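Reading time: 2 min

How to budget for a bin-picking cell

Most first budgets cover the arm and the gripper and stop there. The arm is the easy line, with a quote and a date on it. Work through the steps below before you ask for money.

1. Write down the task

Put one job on paper: what the parts are, how they arrive and how they leave. At Gilov we wrote "rectangular blocks, mixed, lying at any angle in an open bin." That sentence decided the gripper, and Fenna Jacobs still sends it with every request for a quote.

2. List the bench items

Include the bin, clamps, sheet stock, tape, and something to hold the cables. We set aside 764 dollars and spent all of it by November. Buy 2 bins of the same model, so a cracked one doesn't change the setup.

Cables need their own line. They loop around the wrist and hang down beside the arm, and they have to move with it. A spare set cost us 249 dollars.

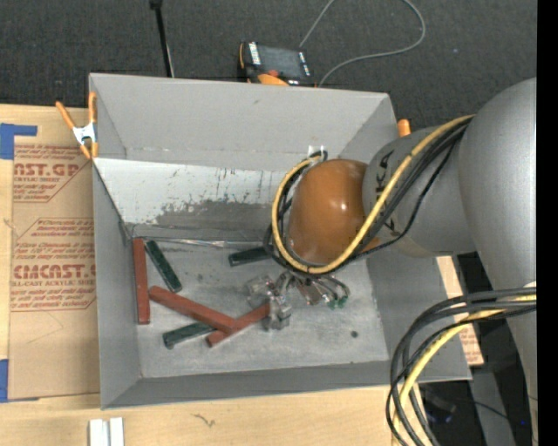 3. Price the gripper separately

Ask for the fingertips, fittings and tubing as single items, with lead times. Miloslav Zeman got three quotes, and only one listed replacement fingertips. The full gripper line came to 2283 dollars.

4. Plan the hours

Count setup, calibration and training as labor, even if your own staff does it. Put a name next to each block of hours.

5. Send it for review

Give the sheet to someone who will run the cell. Ours went to Zinash Mersha, who added a second set of clamps.

Search this site Type and press enter

We use cookies to improve your visit. Accept Manage settings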